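Prallier: a collection of patient letters and clinic notices

README, last tidied up in January

Hello, and thanks for having a look. Prallier is a set of letters, waiting room notices and website announcements that family medicine clinics have put in front of their patients, collected so that people who study health communication have something real to work with. It grew out of a much smaller pile that Golshifteh Fallahi had been keeping in a binder, and it has grown a fair bit since then (the binder is still going, for the record).

What's in it

There are 3000 documents from 28 clinics. Of those, 2000 are letters sent to patients by post or email, and the remaining 1000 are notices of one sort or another: flu shot hours, changes to the after-hours line, reminders to bring your health card, a doctor retiring, a new fee for sick notes. Every document comes as a plain text file, and there's one spreadsheet with a row for each.

The columns are doc_id, clinic_code, doc_type, topic, audience, reading_grade and signed_by_role. The last one tells you whether a physician, a nurse or the front office signed the letter, and we never give a name. Where we couldn't tell, the cell says "unclear", and please don't read anything more into it than that.

How the labels were made

Thiện Mai and Vinh Mai did the topic labels separately and then sat down together over the ones they disagreed on. Most of the arguing was over letters that do two jobs at once, like a vaccine reminder with a parking notice tucked in at the bottom. We settled on labelling by the first full paragraph — not a perfect rule, but one you can apply on a tired afternoon. 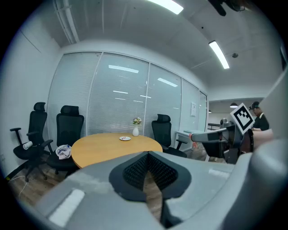 Meeting room with round table, office chairs and flowers.

Reading grade was calculated by script, using Fukum, our own little scoring tool, which lives in the tools folder. It gets muddled by medication names and tends to score those letters a grade or two too high. Manolis Politis has been meaning to fix that and would welcome a hand.

What we took out

Patient names, addresses, phone numbers, appointment times and chart numbers have all been replaced with tags in square brackets. Clinic names became codes. If you come across anything we've missed, please email us before you post about it anywhere, and we'll pull the file the same day.

Things to watch for

Nearly all of the letters are in English, and rural clinics are thin on the ground, so don't treat this as a picture of every practice in the country. We also haven't checked the medical claims in any of the letters. Some advice was out of date when it was sent, and we left it as it was.

Using it

Research and teaching are both fine, at no charge. Please cite it as Prallier and mention the version number. Questions go to Tâm Trương, who looks after the inbox and answers most things by Sunday evening.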